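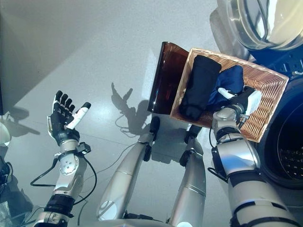

Most advice on washing dark clothes is written by people who sell something for washing dark clothes. I have tried a fair amount of it in my laundry room in Fernbridge, and I'm not convinced by much. What has kept my black things black is dull and cheap, and it starts before the washer door opens. Take a black garment and a navy one, like the two in the wicker basket beside the front-loader. Plenty of guides would have you split those into separate loads. I'd wash them together without a second thought, as long as neither is brand new.

What you need

A front-loading washer
A basket for darks only
Ordinary liquid detergent
A drying rack or a line in the shade

Step 1. Sort by weight before you sort by shade

Black, navy, charcoal and dark brown can share a drum. Jeans and thin knits should not. A lot of what people call fading is surface wear, the fabric getting scuffed until it looks gray, and heavy seams and zippers do plenty of that. Put the heavy darks in one load and the light ones in another.

Step 2. Wash new items alone, twice

New denim and cheap black cotton can shed dye. Run them by themselves for 2 washes. I used to throw in vinegar or salt to "set" the color, because everybody says to. Commercial dye is either fixed at the factory or it isn't, and I never saw a difference.

Step 3. Turn everything inside out

This one I do believe in. Close zippers, undo buttons, empty the pockets, and check for tissues. A tissue in a dark load will cost you an evening with a lint roller.

Step 4. Fill the drum loosely

You should be able to get your hand in above the clothes. A packed drum rubs cloth against cloth and rinses badly, and those pale streaks on black shirts are often just detergent that never got rinsed out. If you see streaks, run another rinse before you blame the dye.

Step 5. Cold water, short cycle, low spin

My washer has a "Dark Care" setting that runs longer than the quick cold cycle. I can't see what all that extra tumbling is supposed to protect. Use the quick one unless the clothes are really dirty.

Step 6. Use less detergent than the cap suggests

Start at half the line for a small load and see if the clothes smell clean. As for special dark detergents, I went through a whole bottle of Kamel and then went back to the plain stuff. My shirts looked the same to me. If yours look better, keep buying it.
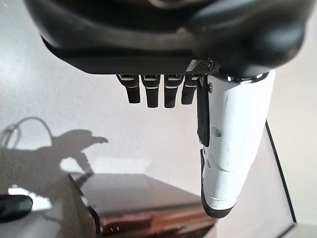
Can black and navy go in the dryer together?

Once both have been washed a few times, they can share a dryer load on low heat. Take them out slightly damp and hang them up to finish, and keep towels out of that load or you'll be picking off lint.

Step 7. Dry out of the sun

Direct sun does more harm to black cotton than a month of washing, in my experience. An indoor rack is fine. Leave a gap between pieces so they don't go musty, and put knits flat on a towel.

Step 8. Fold and put away

Smooth the seams with your hands while you fold. If the basket is wicker, run your palm around the inside of the rim first and line it with an old pillowcase if anything catches. A snag in a fine knit is harder to fix than a faded cuff.

What about dye?

For a faded cotton shirt you like, a packet of black dye might buy another season. Read the label first. Polyester won't take ordinary cotton dye, and the stitching often stays its old color, so expect some odd-looking seams.

Last updated 30th May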